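Two weeks with the Ploria gripper

18/12/2021

So the Ploria kit finally showed up! I ordered it back in October from Skultness, and I'd half given up on it. The box was huge, the manual was 67 pages, and I read maybe 6 of them before I started bolting things together (don't do that, page 9 has the torque settings).

What you get for $357 is the gripper, the mounting ring and a license for the teaching software. The arm is on you. Setup took me most of an evening, mainly because the software kept forgetting my tool offset - I wrote to Skultness and they sent a patch the next morning, so points for that.

I love the fingers. My old McIver was a plain two-jaw thing and it hated tight spots. This one bends in ways that make sense around PC parts, which is all I ever want to do with it. Gripes? The cable is stiff and always wants to be where I'm working, and the carrying case feels cheap. I'd still buy it again.

Next up is memory sticks, wish me luck!

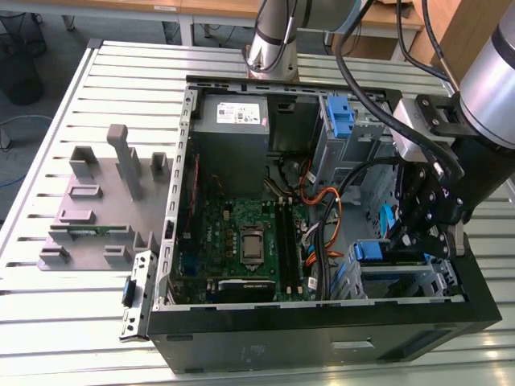

The Ploria reaching in by the drive bays.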